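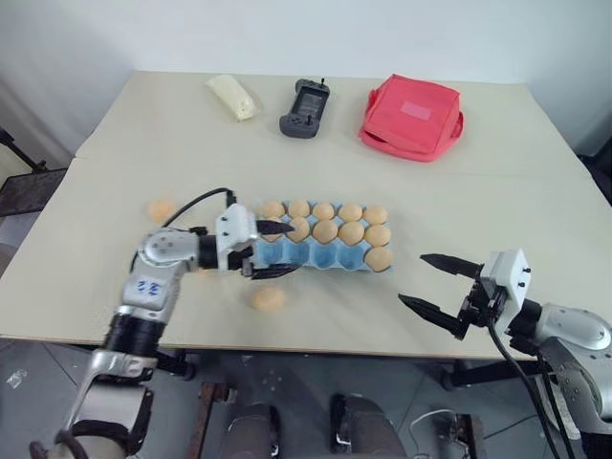
Snædís Riis told me back in February that a buyer who pays full price without asking a single question is either a saint or a thief, and that Barkport isn't known for its saints. I agreed with her. I think I even laughed. Then I listed my dehumidifier.

So, for the record and for whoever searches this later: the "business account" email that says it's from Wondik is fake. I had the dehumidifier up for $186. A man offers the full amount in four minutes, says his cousin will pick it up, asks for my email "for the payment." Next thing I have a message with the Wondik logo telling me the money is on hold because the buyer has a business account and I don't. To release it, he has to send extra, and I have to send the extra back.

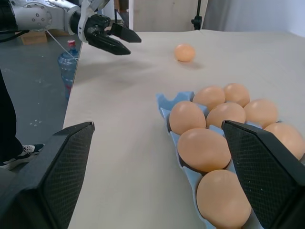 And he was so nice about it. He said he'd already sent the extra, he was out of pocket, his wife was upset with him. I have never met this man's wife and I felt terrible for her. I had the refund typed in and my thumb over the button when I thought to open the app itself, where my balance was the same sad number it had been that morning.

I didn't send it. I'd like some credit for that and I suspect I won't get it here.

aitana_g
Posted 2024-07-13

jnuchit wrote:
You get partial credit. You gave him your email, so enjoy the next year of your inbox.

Did the sender address look right? The one I got had the company name in front and then a long string of junk behind it, but on a phone you only see the front part unless you tap it. I'd bet that's most of how this works.

aitana_g wrote:
Same. "Wondik Payments" in bold, and when I tapped it, something that looked like a cat had walked across the keys. I tapped it afterward, of course.

vsrisuk wrote:
I'm going to be the grump. This one has been going around for years with different logos on it. The rule is cash at pickup. If people would stick to cash there'd be no thread.

samran_r wrote:
Vichien, you say cash in every thread. Last time you said it, someone posted about getting a fake twenty for a lawnmower.

vsrisuk wrote:
One fake twenty is a better day than sending a stranger $300 you never had.

samran_r wrote:
Sure, but plenty of people selling a crib or a couch don't want somebody at the door with an envelope either. Payment apps are fine if you look at the balance in the app and ignore everything that arrives by email. What I'd want to know is why the listing site lets a day-old account message 24 sellers before lunch.

jnuchit wrote:
Where'd you get 24?

samran_r wrote:
From the Barkport swap group. People compared screenshots and it was the same guy, same cousin, same upset wife. He wanted a dehumidifier, a canoe, two wedding dresses and a used headstone base. Busy household.

aitana_g wrote:
I'm a little hurt. I thought we had something.

jnuchit wrote:
Did anyone report him? I used the form on Zerkon (that's where mine was listed, no idea about yours) and got a reply that they'd found no violation of their standards. I wrote back and asked what the standards were. Nothing so far.

vsrisuk wrote:
Reporting does nothing. They make a new account in the time it takes you to find the form.

samran_r wrote:
Disagree. It does very little, and very little is still something when he has to go set up again with 41 half-finished conversations lost. Forward the email to the real payment company too, headers and all. They can get the fake address shut down faster than the listing site will do anything.
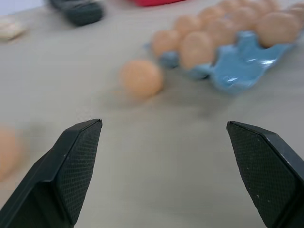
The other thing I'd add is to tell your bank if you did send money, and tell them the same day. I know someone who waited a week because she was embarrassed, and by then it was a much shorter phone call. She got none of it back. A neighbor who called within the hour got hers, though she had to argue for it and I wouldn't count on that.

vsrisuk wrote:
And if you authorize the payment yourself the bank will say it's on you. I don't think they're wrong about that, either.

aitana_g wrote:
I think they're a bit wrong. The whole email was built to look like theirs.

vsrisuk wrote:
Then we disagree. What are you asking for the dehumidifier now?

aitana_g wrote:
Still $186.

vsrisuk wrote:
Would you take 150? Cash.

aitana_g wrote:
Do you have a cousin?

vsrisuk wrote:
Several. I'll come myself. Does it have the hose?

aitana_g wrote:
It has the hose. 160 and I'll hold it until you get here.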